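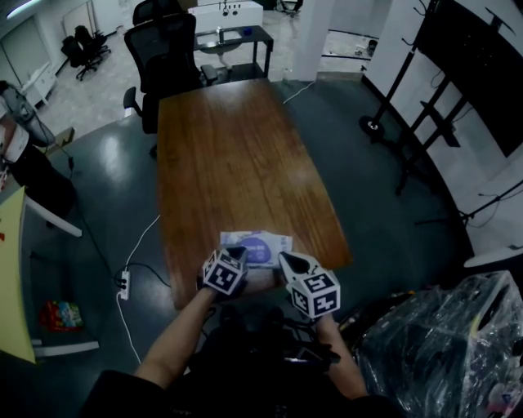 Fig. 4.1. Two hand-held grippers at a packet of wipes, table station.

Unit 4. Task transfer and job content

4.1 Terms. A task is transferred when the robot does it without a person in the loop for a full shift. A job is changed when the mix of tasks left to the worker is different. The two are counted separately.

4.2 Case: Fornesero, packing hall at Skadthorpe. The hall handled 3000 packs per shift before the Bandell cell went in. In August the cell took 1898 of these. Another 297 were sent back to hand packing, most of them soft goods. 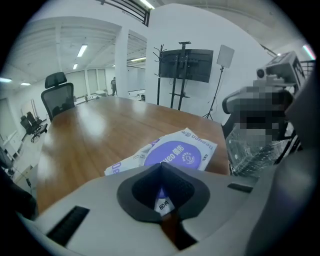

Job content shifted more than headcount. Packers moved from steady lifting to clearing faults, relabeling and showing grasps to the system. Soft goods explain much of the remaining hand work: a wipes pack lying flat, its plastic slightly crinkled along the edges, offers no rigid side to close on, and the grip point has to be chosen each time. Workers rated this as harder to pace – stops come without warning.

4.3 Pay grades. The old grade was tied to packs per hour. See Jireš, ch. 6, for the revised scale.

Reading for next session: Jireš, ch. 7, sections 1 and 2. Bring the shift table.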